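Two Arms, One Bench: Itziar Lozano on the Diverik Build
Sep 25, 2019

Itziar Lozano builds robot arms in a shared workshop in Witwood, on a bench she splits with Fidel Daza. The current project is called Diverik. It is a pair of arms with soft fingers, meant for picking up parts that a flat parallel jaw tends to drop or mark.

The fingers took most of the summer. Each one is a ribbed wedge that bends toward whatever pushes on it, so the tip wraps the part without any extra motor. "The geometry is well known," Lozano says. "What you have to work out is rib spacing for your own material and your own printer. I changed the spacing 7 times before I stopped."

She prints fingers in orange and housings in white. The colors have a use on the bench: orange is flexible stock and gets replaced, white is rigid and should stay bolted on. A finger comes out with two screws, and the housing keeps its alignment.

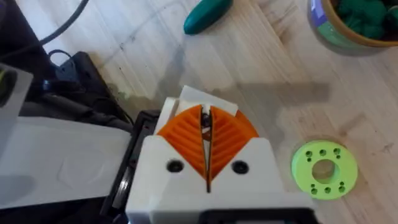 Olaia Cordero would have gone the other way. The housing, in her view, should be the part that wears, since a finger that has been tuned is worth more than a block that prints overnight. She also thinks the wrist camera sits too close to the fingers and gives up too much of the picture to them.

Lozano has heard both points. On the camera she partly agrees. "I lose some view of the table. In exchange I see the contact, and contact is where the grasp fails. If I move the camera back 31 millimeters I get the table and lose the fingertip." The bracket has slots, she adds, and the position can be changed later.

Wiring was the slowest job. The first harness ran outside the wrist and snagged on the second arm whenever the two worked near each other. The present one has a service loop at each joint and a strain relief that Thịnh Vũ drew up in an afternoon. It has been through 300 full rotations on the test stand with no broken conductors. "That is a short test," Lozano says. "I would like ten times that before I call it finished."

Calibration is done by hand. She jogs each arm to a set of marks on the bench, records the joint angles, and fits the offsets in a short script. Error between the arms is now up to 2 millimeters at full reach – acceptable for handing over a part, too much for inserting a pin. 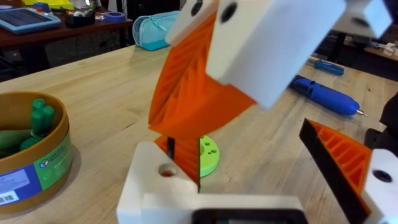

The remaining error comes mostly from the shoulder mounts, which flex under load. Lozano plans to replace the printed mounts with aluminum plate, cut at Grumow, and to leave everything past the elbow alone. She does not expect the plates to fix the backlash in the wrist gears. That will need a different gearbox, and the one she wants costs more than the rest of the arm.

Software is in better shape. Both arms run from one controller, with a watchdog that drops motor current if either side stops reporting. The grasp routine closes until the finger stalls, backs off slightly, and holds. There is no force sensor. "Motor current is a poor force sensor, but with soft fingers you can get away with it," she says. "With hard jaws I would not try."

She intends to publish the finger files first and the mounts after the plates have been fitted and measured.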